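Teaching by the Canful

The job on the sheet for the morning of 5/25/21 was one line long: pick up a drink can, put it down upright somewhere else. Ettore Bassi had done it 14 times before I got my coat off.

Bassi collects examples for Skadeo, a small project run out of Uldale that wants two-armed machines to manage ordinary household chores. He does his collecting at a pine table with the usual kitchen clutter left on it. He moves the arms by hand control, the software records what the joints and cameras did, and each attempt becomes one example. A set for one task is 153 of them.

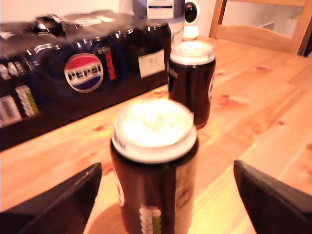
Most of the skill is in not being too good at it. An operator who repeats one perfect grasp gives the system very little to learn from. Bassi changes the starting spot after every attempt, comes in from the left, then the right, and sometimes stops short and corrects himself on purpose. Corrections are worth keeping. Fumbles that end with a can on its side get a different tag and go in a separate folder.

The tags take longer than the driving. Every attempt needs a start point, an end point and a plain sentence saying what was done. Skadeo tried having the sentences written by a program called Hesov and went back to typing them in October.
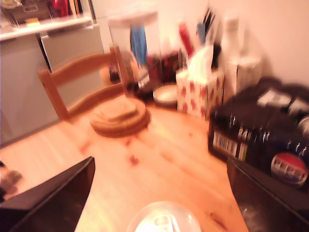
Brunello Cirillo thinks the whole approach is too slow. Over the phone he told me that a table like Bassi's produces very good examples of that table, and that he would sooner have a tenth as many attempts from 18 different kitchens. Bassi doesn't argue much. He would like more kitchens too, but each one means carrying the arms up somebody's stairs and calibrating them again.

What he can change, he changes. Things get shifted along the back of the table between batches, and the lamp is moved.

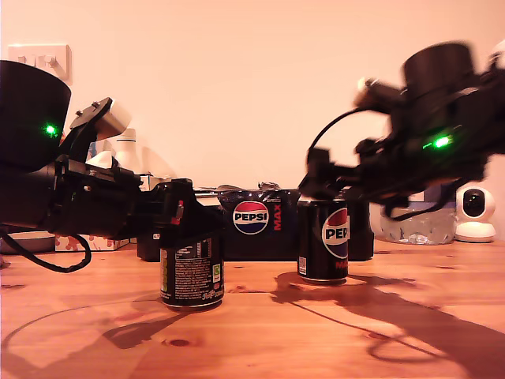
Two arms, two cans: a gripper at the top of each.

Working both arms at once is harder on the operator. Bassi takes a break after every batch and says his attempts get sloppy if he skips one. The Gerlach rule, named after the colleague who wrote it, is that nobody drives for more than 2 hours a day.
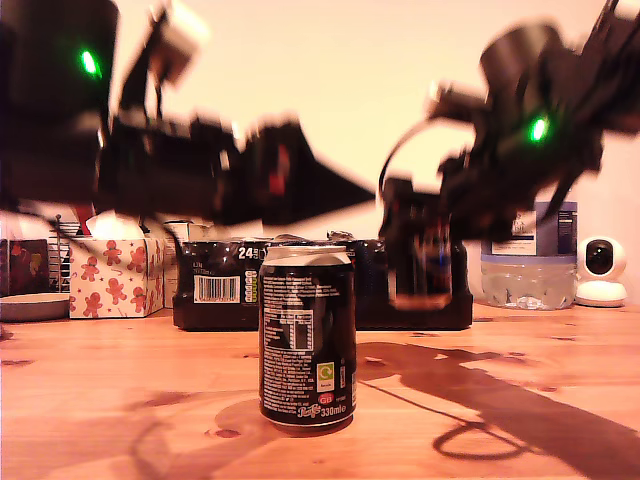

Both arms on the move above a single can.

By lunch the set was a little over half done. Bassi copied the files to a second drive, read back through his sentences, fixed a "left" that should have been a "right," and went to find a sandwich.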